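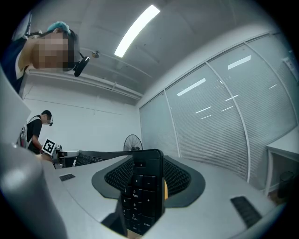

*Photo: Enikő Major*

The rollback window for Vellis closed at 4 a.m. Kuldeep Jaiswal had the release notes open in one pane and the queue depth in the other. The update removed replies from shared playlists. It also removed the table the replies were stored in, a step the notes did not mention.

"How many threads?" Eun-seong Nam asked over the call.

"On the test account, 561. The export has 569."

"The export has more?"

"Eight more. All from one user, handle nishad, all on the same track."

He opened the first. It was a timestamp and one line of text: *bass comes in late here*. The second said the same thing, three seconds further on. The track was a demo, 89 plays, uploaded in November and never edited.

"Could be a duplicate write," Nam said.

"Duplicates share an ID. These don't."

He checked the audio against the timestamps. At the first mark there was no bass. At the second there was no bass. He let it run to the eighth, with the volume up, and the bass came in.

The queue drained to zero. Kuldeep copied the eight rows to a local file - plain text, no headers - and typed the command to drop the table.

"Ready?" Nam said.

He played the track again from the start.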